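Setting up a tabletop task so that somebody else can repeat it

When I started at Stiltmont I thought a good tabletop session was mostly a matter of a good arm, and it took me most of a July to learn that it's far more to do with the table. What follows is the way we do it now, with plenty of corrections from Archana Srivastava, who wrote the first version of these rules and still keeps us to them (kindly, I should say!).

Before you start

Clear the table completely and wipe it down, even if it looks fine. Walk round it once and check that you can reach the stop button from wherever you mean to stand. Run the arm to its home position at low speed with nothing on the table, and watch the cable the whole way, not the gripper.

Laying out the objects

Write the task as one plain sentence first, something like "put the banana in the bowl", and only then fetch your objects. Put out what the sentence needs, then add a few things it doesn't need, so the arm has a proper choice to make. Leave enough room for the open fingers to come down on either side of anything you want picked up. Keep the cable's path free too, all the way to the far end of the reach.

Running it

One person runs, one person watches, and the watcher says "clear" out loud before every start. Hands stay off the table until the arm is home again, however tempting it is to nudge something that has rolled.

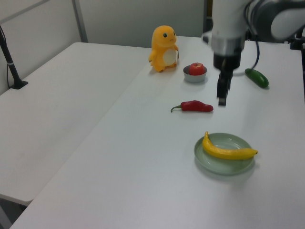
If an object does end up somewhere silly, stop, write the attempt down as it went, and lay the table out afresh. Please don't quietly leave out the bad ones. We ask for 200 attempts per task, and a sheet with every miss on it is worth a great deal more to the next person than a tidy one.

Finishing off

Park the arm, switch off at the stop button, and put the food pieces back in their box. Sign the sheet and pass it to Pravesh Mtshali, or leave it in the Nostow tray if he's out.

Last updated 27 May 2026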